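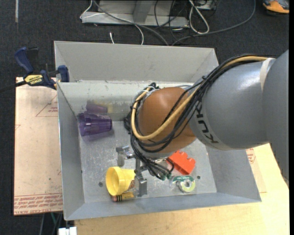
The long life of sheet metal

In the back half of a tin-roofed workshop in Brondcombe, Nermin Ağca is flattening a piece of gutter with a rubber mallet. The gutter came off a house being re-roofed two streets away. By mid-morning it will be a patch on the underside of a feed hopper, and the hopper will go back to a farm near Kekbridge where it has been in use since before the present owner was born.

Ağca has run the repair shop for nine years. She trained as a sheet metal worker on ventilation jobs, cutting and folding duct for offices and a hospital wing, and drifted into repairs when a neighbour asked her to fix a water trough. Most of her work still arrives that way. Someone turns up with a ute or a trailer, drops the tailgate and asks whether it is worth saving.

"Usually it is," she says. "People see a scratch or a bit of paint gone and think the thing is finished. I look at the folds and the seams. If they're sound, the rest is mostly appearance."

Plain steel sheet is one of the cheaper materials a person can buy in bulk, and that has worked against it. A bin, a chute or a tray that costs little to replace tends to be replaced. The labour in repairing it can easily come to more than the price of a new one, and for a long time that settled the matter for most workshops and farms in the district.

The sums have shifted a little. Freight to Brondcombe is dear, and a large fabricated item travels badly because so much of it is air. Erhan Karakaya, who manages the grain store at Nakpan, was quoted more for the delivery of a new receiving bin last May than for the bin itself. He had the old one repaired.

"It had a split along one corner and the floor was worn thin at the low end," Karakaya says. "Nermin cut out the floor, welded in a new plate and stiffened the rim. It was back in place in 7 working days. It looks like a dog's breakfast and it holds grain."

The floor is where most bins fail. Material slides down the sloping sides and collects at the bottom, so that is where the rubbing happens. Any moisture ends up in the same spot. A well-made bin allows for this with a heavier gauge at the base than in the walls, but plenty are made from one thickness throughout, and those are the ones Ağca sees.

Corners come next. A folded corner is stronger than a welded one if the fold has been made at a sensible radius. Bend the sheet too sharply and the outer surface stretches, sometimes enough to crack. The crack may be too fine to see when the job leaves the factory. Years of knocks open it up.

Then there is the coating. Paint protects steel only while it stays put, and on the inside of a working bin it rarely does. Ağca does not repaint interiors unless the customer insists. She would sooner leave bare metal that gets polished by use than a flaking coat that traps damp behind it. Galvanised sheet is a different matter. The zinc goes on protecting small scratches for a good while, but it has to be ground back before welding, and the fumes from burning zinc will make a welder properly ill. She does that work outdoors, with a respirator, and only in the mornings before the wind gets up.

Her records are kept in a set of school exercise books. Last year they listed 121 jobs, from a baker's flour scoop to a hopper that had to be stood on its end to fit through the door. The smallest bill was paid in lemons. The largest was for the old cannery at Andesano, where a run of chutes was taken down, patched and rehung for a company that now packs olives on the site.

Not everything can be saved. Rust that has worked in between two overlapping sheets will keep spreading whatever is done to the outside, and Ağca turns those jobs away. She also refuses anything that has held farm chemicals, unless the owner can tell her exactly what was in it. A cutting torch and an unknown residue are a bad combination – she has a scar on her forearm from learning that as an apprentice.

What she can't repair goes to a rack along the fence, sorted by thickness. Old panels are marked in chalk with their gauge and stacked upright so the rain runs off. Customers sometimes ask to buy from it, and she sells them offcuts for garden edging.

The gutter patch takes her until smoko. She tacks it at the corners, checks it for fit and runs the last seam in short lengths, moving from side to side so the heat doesn't pull the sheet out of shape. The farmer from Kekbridge is coming for the hopper at four, and there is a horse float to look at before then.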